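Gripper Comparison, Work Package 2
Interim progress report, February
Prepared by Shuzhen Xiao for the Pumwood program office

Status

Work Package 2 compares two finger pad designs on the hand-held gripper used for household cloth tasks. Recording with the first pad is complete. Recording with the second is under way and will finish inside the current budget period. No change to scope is requested.

Work since the last report

The Greltthorpe team recorded 1700 episodes with the smooth pad. Of these, 1599 passed review and have been added to the comparison set. The rejected episodes were mostly lost to tracking dropouts near bright windows, with a smaller share lost to operators closing the fingers before the recording had started. The start tone on the controller is now louder, and the second fault has become rare.

Syahrul Lumbantobing rebuilt the finger mounts after the old ones worked loose during long sessions. The new mounts hold the pads at a fixed angle and can be swapped without recalibrating the camera. Swap time is 19 minutes, including the check grasps.

Bedroom tasks were moved forward in the schedule. Dark clothing on a patterned duvet is the hardest case in the plan, both for the camera and for the pads: the cover gives way under the fingers, and a shallow approach tends to pick up two layers of fabric instead of one.
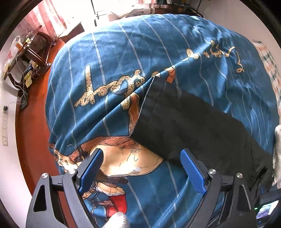

Textured pads need less closing force on thin cotton than the smooth pads did, but they release more slowly. On towels the two designs perform the same within our margin. We have not yet run enough episodes on knitwear to report a result.

Camera and controller

The wide lens from Sinaga stays in use. The narrower lens gave sharper fingertips but lost the edge of the bed in most approaches - not acceptable for folding tasks. Controller firmware from Rosent was updated once, and logs from before and after the update are stored separately.

Open issues

Pad wear is not yet measured. Operators report that the texture flattens with use, and a wear gauge is on order. Exposure settings for rooms with strong backlight are still set by hand.

Next period

Finish the textured pad recordings in the remaining 17 homes, complete the knitwear subset, and deliver the force and release comparison as a table with the raw logs attached. A decision on the pad for Work Package 3 is needed from Pumwood before parts are ordered.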